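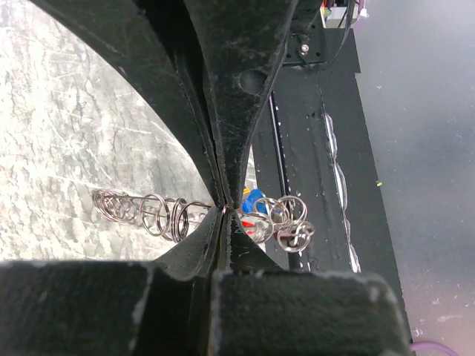 Ring-and-rod wire puzzle, silver-coloured metal, coil at left and interlocked rings at right.

Dallby Wire Puzzle, Ring-and-Rod Pattern

The Dallby is a disentanglement puzzle in bare metal wire. A straight rod carries a close-wound coil at one end and a cluster of interlocked rings at the other, with smaller loops threaded along the length between them. Ring diameters are not uniform — the larger ones sit in the end cluster.

Supplied assembled, in a plain carton with a folded solution sheet. Overall length is 17 cm. Suitable for ages 9 and up.

Handling

Hold the puzzle by the rod when lifting it out of the carton. Picking it up by a single ring puts side load on the loops and may open a join. The wire should never need force. If a ring binds, back it off one step and rotate it before trying again.
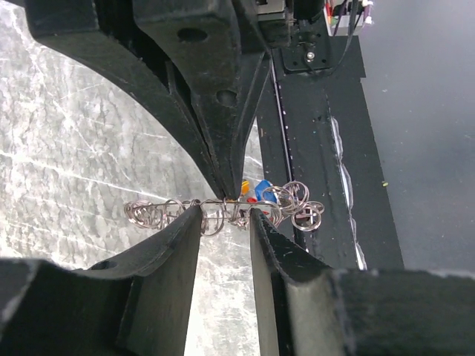 Loops near the middle of the rod hang freely and will slide under their own weight when the puzzle is tilted. Work with the rod level until the order of the loops is understood. The coil is not a moving part of the solution and should not be stretched.

Care

Wipe with a dry cloth after use. Do not use metal polish, as residue collects between the turns of the coil. Store flat, away from other wire puzzles — tangling between sets is the most common reason for returns.

Ordering

Sold singly or in a carton of 6. School and library orders ship from the Ultville warehouse in 2 business days. Items returned for a bent rod are assessed on arrival. The colour of the finish varies slightly between batches and is not grounds for exchange.

Related items
Pruitt Wire Puzzle, Double Loop
Trernorport Puzzle Tray, Grey
Dallby Solution Sheet, Replacement

Search the catalogue
Enter keyword or item name
Go

This site uses cookies to remember your cart. Accept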